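4. Setting Up the Kitchen Timer

The Bruketti timer has one dial, two buttons and a firm belief that you have read this section. Allow yourself a quiet quarter of an hour.

4.1 First power-up

1. Pull the plastic tab out of the battery door. If the tab tears, open the door with a coin and remove the rest with tweezers.
2. Hold SET until the display shows 00:00 and the timer beeps. It will beep again a moment later. This is normal and can't be turned off.
3. Turn the dial to the current hour and press SET. Repeat for minutes.
4. Choose a 12-hour or 24-hour clock by pressing MODE. Households that disagree on this point will need to settle it among themselves.

Note: The timer does not adjust for daylight saving time. The clock will be wrong until you repeat steps 2 and 3.

4.2 Mounting

1. Pick a spot you can see from the stove and reach without a chair.
2. Wipe the spot clean and let it dry.
3. Peel the backing off the pad, press the timer in place and hold it there for a full minute. Yes, a full minute. You now own a device that can measure one.

CAUTION: Do not mount the timer on an oven door, above a burner or inside anything that gets hot. The case softens at 80 degrees Celsius and does not recover its looks.

4.3 Running two countdowns

1. Turn the dial to the first time and press SET. The number 1 lights up.
2. Press MODE, turn the dial to the second time and press SET again.
3. When a countdown ends, its number flashes. Press either button to stop the alarm -- the timer accepts this as proof that you are awake.

Note: Give the longer dish number 1. The timer doesn't care, but you will thank yourself when both alarms go off during a phone call.

If you cook with a countertop oven as well as a built-in one, use one countdown for each and stick to the same pairing every time.

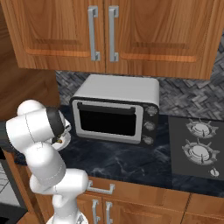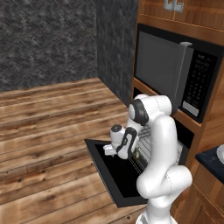

Fig. 4. Countertop toaster oven (first picture) and built-in oven with the door open (second picture).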